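Faltano hand-held gripper kit: notes after a few weeks

January 15, 2021

I said in the last post that I would write up the Faltano kit once we had put some proper hours into it, so these are my notes. I paid for the first pair out of our own budget at the normal price. Faltano did not ask for a review and have not seen this one.

For anyone new to the blog, we train arms for household jobs at a small firm called Addale. Most of our demonstrations used to come from teleoperation, with one person at a leader arm and one person resetting the objects. It works but it is slow, and the leader arms we had from Cozma needed a bench, a power supply and somebody patient. Hand-held grippers do away with all that. You squeeze the thing yourself, the jaws close, and the tracking gives you the path of your hand.

What you get

The basic kit is two grippers, two marker cubes, a head camera mount, a charger and a printed calibration board. It came to 600 pounds before VAT. The cubes clip on top of the grippers and carry the square markers the software looks for. Spare cubes are 40 pounds each, which I think is steep for a plastic box with a pattern on it. We bought two spares anyway.

There was a paper manual as well. It covers assembly well and calibration badly. The page on setting the camera angle refers to a menu that was moved in a later version of the software, and I lost most of a morning to it. Support answered the same day and sent me a corrected page, so I can't complain much.

Setting up

Assembly took me 40 minutes with the first gripper and far less with the second. The screws are standard and the threads are metal. One cube was a tight fit on its clip and I had to take a little off with a file.

Calibration is done once per person, because the software wants the distance from your eyes to your hands. After that you load your own profile at the start of a session. Switching people takes a minute or two, and if you forget to do it the recordings look fine until you try to use them. I would like a warning on screen for that. I have asked for one.

In use

The grip is comfortable. I have smallish hands and could reach the trigger without stretching, though a colleague with bigger hands found the guard pinched a finger. Weight is fine for the first hour. After that you feel it in the forearms, mostly when working with both arms held out in front of you, and we now stop for a break at the end of every batch.

Tracking is good as long as the cubes stay in view of the head camera. With both hands forward and apart it hardly ever drops. Cross your wrists, or reach round the back of something tall, and one cube hides the other. Out of a test batch of 88 recordings we threw away five, and all five were lost to that. Shiny surfaces worried me beforehand, so we did a lot of our practice near bathroom fittings.
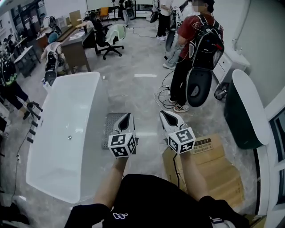

Both grippers up, cubes on top, with the big white bath on the left.

Space matters more than I expected. You walk about with these in a way you never do with a leader arm, and when several people are wearing rigs in the same room you need to agree who is going where. Keep cables off the floor if you can. We haven't managed it yet.

Software

The recorder runs on Linux only. Export is plain files with timestamps, which suited us, and there is a converter for the Zament format that we use for training. The converter is slow on long recordings and it does not tell you how far it has got. I run it overnight.

Would I buy it again

Yes, for two-handed jobs on large objects. For small, fiddly work at a bench I would stay with the Cozma arms, as the jaws on the Faltano are a bit wide and you can't feel when they touch. A narrower set of jaws is supposed to be on sale in April. If they turn up on time I'll fit them to the second pair and post the results.

Comments are open. If you have found a better way to carry the cables, please leave it there.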